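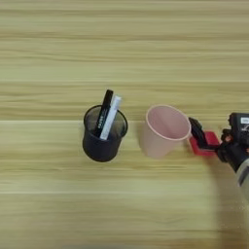
**Do you need a permit or anything to join the masked walk at the Brutdale lantern festival, or can you just show up?**

posted by wilenbound

We're driving over for the Brutdale festival in the fall, first time for all of us, and the website is no help at all. It has a lovely page on the history and then a schedule that says "walk, evening" and that's it. I'd like to be in the masked walk and not just stand on the sidewalk watching it. My kids are making papier-mâché heads (huge ones, the dining room is a disaster) and I'd hate to get there and be told we needed to sign up back in April. Also, is it true that some of the churches in town are still against it? My mother-in-law is coming and she's pretty devout, and I don't want her walking into an argument.

---

**geagea_street_drummer**

You can just show up for the back half of the walk. The front half is for registered groups, meaning the drum lines, the school floats and the big puppets from Wilen, and those people do have to sign up ahead of time. Everybody else gathers in the lot behind the old feed store and falls in once the last puppet goes by. There's no permit and no fee, and you don't get a number or a wristband or anything. You stand there in your costume and when the people in front of you start moving, you move.

I've done it both ways. I drummed with a registered group for 13 years and then my knees had opinions, so now I go in the back with the families, and I'll be truthful, I like the back better! The front is a lot of standing around in formation while somebody with a clipboard hunts for a missing tuba. In the back it's strollers and dogs in capes and people passing cookies around.

A few things about the big heads, because my sister's family made some one year and we learned the hard way:

- Make sure the kids can see down, and not only straight ahead. The stretch past Gindine Street is old brick and it's bumpy.
- Put some kind of padding on the shoulders. A rolled towel is fine.
- Bring a big trash bag for each head. If it rains even a little, papier-mâché goes to oatmeal.
- No real flames for walkers. Lanterns have to be battery. They're strict on this one and they will take it off you, nicely, but they'll take it.

Get to the feed store lot early. The roads close well before the walk starts and once they're closed you are hauling those heads uphill from the fairgrounds on foot. There's a loading spot by the side gate where you can pull in, dump kids and heads, and then go park. Somebody has to stay with the heads. I say this as a person who came back from parking to find a toddler sitting inside mine.

On the church thing, I'd say it's way calmer than it used to be. When it started, back in 2000, there was real grumbling. People got up at town meetings and said it was pagan and that the masks were teaching kids to play at being demons, and one year the walk got rerouted so it wouldn't go past a service. These days one of the churches sells chili on its front lawn during the walk and it's the best chili on the whole route. So make of that what you will. There may be a person or two handing out leaflets by the bridge. They're polite. You can say no thank you and keep walking.

---

**porchlight4**

yeah just go. we went last year with no sign up and walked the whole thing. wear shoes you don't care about. the porta potties are at the fairgrounds end ONLY so plan for that with kids

---

**tallow_and_tin**

I agree with most of what's up there but want to add some things and disagree on one.

First, the registered part. If you have more than a family's worth of people, say you're bringing a scout troop or a whole block, they'd rather you registered even if you plan to walk in the back. It's a one-page form. A friend of mine turned up with a big crowd of cousins all dressed as one long caterpillar and they got asked to wait until the very end so they wouldn't split up other people's families. They weren't turned away, it just made for a late night with small kids.

Second, the feed store lot. It's true that's where everybody gathers, but last year they put the line for walkers with strollers and wheelchairs on the other side, by the library, so those folks could skip the curb. I liked it much better. If your mother-in-law isn't steady on her feet, or if she'd rather sit, ask for that side. There were benches along the library wall and a person could see the whole walk come around the corner from there without moving an inch. If I were bringing somebody who was on the fence about the festival, that's where I'd put her, with a hot cider.

Third, and this is where I'd go a little easier than the drummer did. I go to one of the churches in town. It's fair to say things are friendlier, but I wouldn't tell your mother-in-law it's all settled, either. There are people in my own pew who won't come downtown that night. They don't shout about it. They have their own supper in the parish hall, with a movie for the kids, and visitors are welcome at that too. I've been to the supper and I've been in the walk, and both times I had a nice evening. If she asks, I'd tell her plainly what it is: people in masks with lanterns, a lot of drums, a bonfire in the field at the end where they burn a straw figure that stands for the summer. The bonfire is the part some folks don't care for. If she's going to mind any of it, she'll mind that, and it's easy to leave before then since the field is past the end of the route anyway.

Some odds and ends:

The food tents mostly take cards but the pie table doesn't. Bring small bills.

The drums are LOUD where the street narrows by the bank. I mean it. If one of your kids is bothered by noise, bring ear covers and be ready to take the head off, because it booms inside those things.

There's a mask table in the afternoon where you can fix whatever broke in the car. They have tape, wire, glue and paint, and they don't mind how much you use. Go early in the afternoon. By late in the day it's all gone except the brown paint.

And if you get asked whether you're with Wilen, say no, even if you're staying over there. The Wilen people walk with their own puppets and they'll have you carrying a pole before you know it. (They're lovely. It's a very heavy pole.)

---

**wilenbound**

Oh, this is so great, thank you all! We are in fact staying in Wilen, so I'll keep quiet about that. I showed my mother-in-law the part about the library benches and the cider and she's fine with it, and she also wants to know what time the parish supper starts, so I guess she's doing both. Battery lanterns are ordered. The kids want to know if a head can have two faces, one on the back. I told them I don't see why not, as long as the front one has holes to look down out of.

Does anybody know if the pie table is there the whole evening or only before the walk?

---

**porchlight4**

before. it sells out. get the peach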